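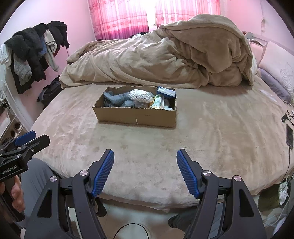 Slide 1 - Opening

Hi everyone, thanks for coming straight from lunch. I'm going to talk about the Harawira kit, the pair of hand-held grippers we've had on trial in Dristden since March. I like it a lot, and I'll try to tell you why without sounding like I'm on commission!

Quick show of hands: who has taught a robot arm by remote control? Keep them up if you enjoyed it. (Wait for it.)

Slide 2 - What you get

Two grippers, one for each hand, plus cables, a charger and a soft case. You hold them, you do the job, and the kit records how your hands moved and what the fingers did. The robot can stay at the office.

Two fingers per gripper. Say this slowly - people always ask about a thumb.

Slide 3 - Our trial

We took it into ordinary homes. Bedrooms mostly, with soft covers, curtains, and clothes on the rack. Jobs like putting socks in a box or taking a package out again. We recorded 182 runs in 9 homes, and setup got quicker each time as we learned where to put the cables.

Mention Garkanora here. They lent us the workstation and let us keep it twice as long as agreed.

Slide 4 - What I loved

The finger pads! Ridged rubber, and they hold a folded sock far better than the smooth ones on our old set. I also love how fast new people get going. Hand over the grippers, let them move a few things from one side of a bed to the other, and they stop thinking about their hands.

Bags are harder. Thin plastic slides and bunches up, so leave plenty of time if you plan to record with it. (Pass the spare pads around at this point. Get them back.)

Slide 5 - What I'd change

Cables. On a small floor you end up stepping over them, and I'd pay extra for a wireless version. The handles are a stretch for small hands too. And the Seloreo software names every file by its start time, so write down the task as you go or you'll lose an evening sorting them out.

Slide 6 - Would we buy it?

Yes, one full kit and extra pads. We'd start with folding and packing, then try kitchen drawers.

Questions. If someone asks about price, send them to the handout - the quote there is for our order only. Demo table is by the side door, bring your own socks if you like.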